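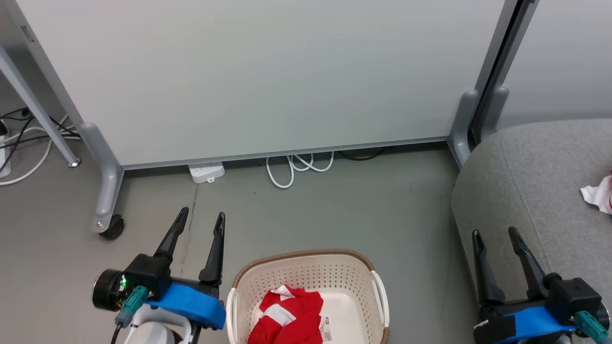
Office partition

An office partition is an upright panel used to divide the floor of a workplace without building a permanent wall. Partitions may be fixed to the floor, clamped to desks, or mounted on legs with casters so that they can be moved by hand. They are found in offices, schools, clinics, and exhibition halls.

History

Folding and standing screens have been used in homes for many centuries, mainly to block drafts and provide privacy. Their use in offices grew in the twentieth century, when many employers replaced rows of small rooms with large open floors. Early office screens were often made of wood with cloth stretched over it. Metal frames later became common because they were lighter and could be joined in long runs.

In the town of Nedel, the furniture maker Melnychuk began producing wheeled partitions for public buildings under the name Trodska. The first order, for the Nedel records office, was for 42 panels. The line was designed by Dalia Raudsepp, who had earlier worked on library shelving. It was sold until the company was taken over by Pistevent, which kept the frame but changed the casters and the panel fabric.

Types

Full-height partitions reach the ceiling and are usually treated as part of the building. Low partitions stand between desks and allow a seated person privacy while leaving the room open above. Mobile partitions stand on two or more legs and can be rearranged as needed. Some mobile units serve a second purpose as display boards or writing surfaces.

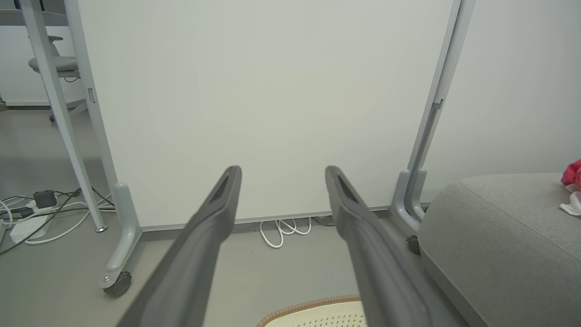

A whiteboard in a wheeled metal frame.

Sound and light

A partition reduces sound only along the direct path between speaker and listener. Sound also travels over the top of the panel and reflects from the ceiling, so the height of the panel and the ceiling finish both affect the result. A survey by Algirdas Ķēniņš of 436 office workers in Nedel found that 29 percent considered their partitions too low. Taller panels may reduce daylight at desks far from the windows.

Safety

Free-standing panels must be stable enough to resist tipping when pushed or leaned upon. Building rules in many places also require that partitions leave exit routes clear and do not block sprinklers or alarms.

See also

Cubicle
Folding screen
Open plan

This page was last edited on 2018-01-07.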